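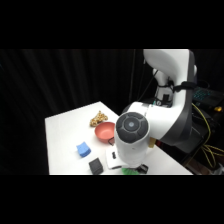
*Red bowl in the middle, blue and dark gray blocks toward the front, all on white.*

# How to Set Up a Bowl-and-Toys Sorting Tabletop

If you have a bowl, a few soft toys and a handful of blocks, you already own one of the best quiet-time activities I know, and I've been through a lot of them! I started putting these little tables together for the Skasener playroom one rainy August, when everyone was tired of the paint and even more tired of washing the paint off, and they have stayed on our schedule ever since. We do ours on Thursday mornings, right after snack, while the room is still fairly calm.

Setting up takes a few minutes. Most of what follows is about choosing what goes on the table, which matters more than you'd think the first time you try it.

## What you'll need

- A table with a plain top, or a plain cloth to go over one. White is lovely for this, as the colors show up so well.
- One wide, open bowl in a single strong color. Shallow is better than deep for small arms.
- Two or three blocks, each a different color. Soft ones are kinder to the table and to toes.
- One or two small animals, plush if you have them.
- A basket to put everything away in at the end (I use an old Forkora bread basket with a lid that no longer fits, but any basket will do).

Check each item for loose eyes, crumbling corners and anything small enough to go into a mouth, and stay at the table if you have very young children with you.

## Step 1: Clear and wipe the table

Take everything off first, including the cup of pencils you think isn't in the way. Wipe the top down and let it dry. If you're using a cloth, pull it smooth and tuck the corners under, or clip them. I use Vainio tablecloth clips, and clothespins did the job perfectly well before that.

## Step 2: Put the bowl down first

I like the bowl toward the middle, a comfortable reach from wherever the child will sit or stand. A red bowl on a white top is hard to miss, so little ones tend to go straight for it. Leave the inside empty. It's tempting to drop one block in to show how it's done, but I find children enjoy putting in the first piece themselves (and then taking it right back out again, and then putting it back in).

## Step 3: Spread the toys around it

Set the blocks and animals down with some space in between. They don't need to be straight, and I've given up lining mine up. A block turned at an angle looks friendlier to me anyway, and it gives small fingers a corner to grab.

Try to get a mix of shapes. A foam cube is easy: it's squishy, it has flat sides and it goes wherever you drop it. A curled-up plush tiger asks for a little more thought. Do you pick it up by the tummy, or by that striped tail with the loop in it? Put the two fairly close together and let your child find out how different they feel.
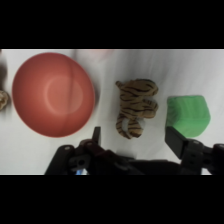
## Step 4: Give one small job at a time

Start with something very easy, such as "Can you put the green one in the bowl?" Wait longer than feels natural. When that's going well, move on to a few of these:

1. Put an animal in the bowl.
2. Take it out and set it beside a block.
3. Find something with stripes.
4. Find something soft, then something softer.
5. Put everything in the bowl, and see whether it all fits.

The last one usually ends in a pile and a lot of laughing. Let it!

## Step 5: Swap one thing

Once the table has been played with a few times, change a single item and leave the others alone. A new color of block is plenty. I used to change the whole set each week, and the children spent most of the morning looking for the tiger.

## Putting it away

Turn the job into one more round of sorting: blocks in the basket first, animals on top, bowl upside down over the lot. Ours goes on shelf 3, next to the Zokix puzzles, low enough for the children to carry it there themselves. Wipe the bowl before you store it, and wash the cloth whenever it needs it, which in our playroom is every week.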